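Shop > Pantry > Yeast & Spreads > Onham Nutritional Yeast Flakes

Onham Nutritional Yeast Flakes, 885 g tub

Onham flakes are made from inactive dried yeast. They have a mild, cheesy taste and go well on popcorn, pasta and baked potatoes. The yeast is heated before drying, so it will not raise bread or ferment anything. For baking, see Uder Active Dry Yeast.

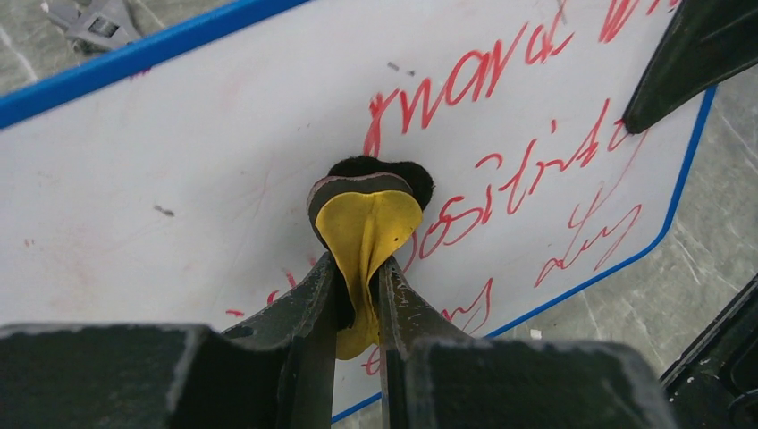

The flakes dissolve in warm liquid. Stir two spoonfuls into a soup or white sauce near the end of cooking. They can also be used dry – straight from the tub.

Ingredients: inactive dried yeast, salt. Packed in a plant that also handles barley and wheat. 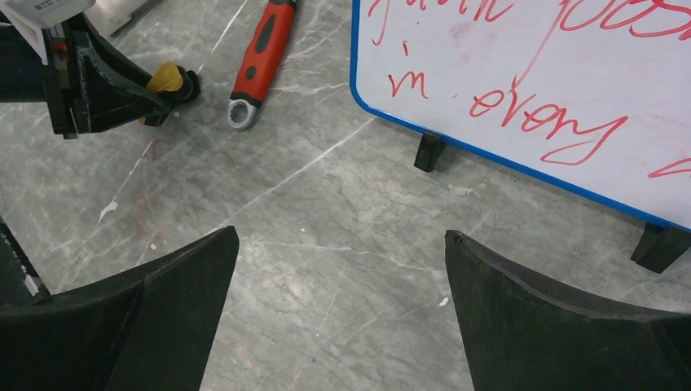
Keep the lid closed and store in a dry cupboard. Use within 11 weeks of opening. The flakes may settle in shipping, and the tub is filled by weight.

Item no. 813. Sold singly or in a case of 2. Cases ship from our Cededville warehouse and cannot be combined with chilled items.
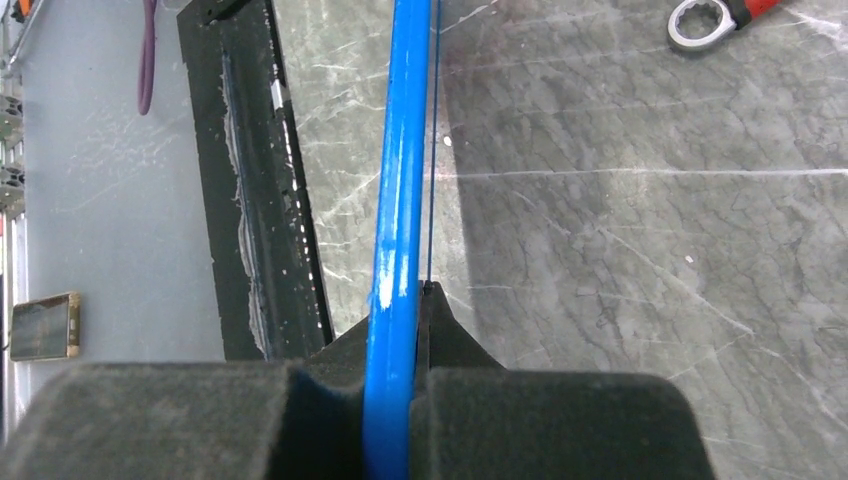 Blue rod between gripper fingers

Also from Onham: Kombo, a dark yeast spread in a glass jar. It is saltier than the flakes – start with a thin layer on toast.

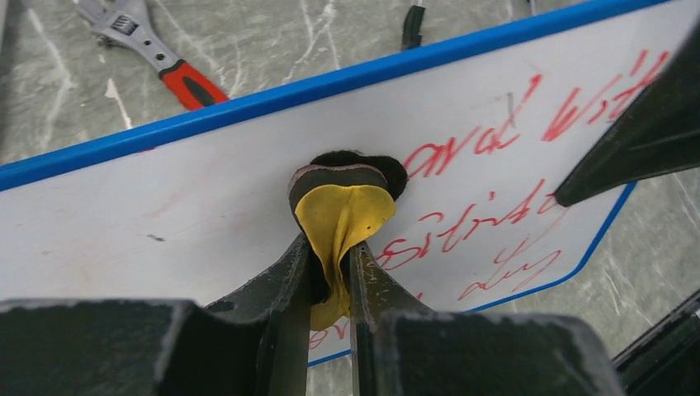
Yellow cloth on the whiteboard

Wholesale orders and allergen questions go to Isla Tuhiwai at the Cededville office.

4 shares | 0 comments

© 2021 Onham Foods, Cededville | Contact | Back to top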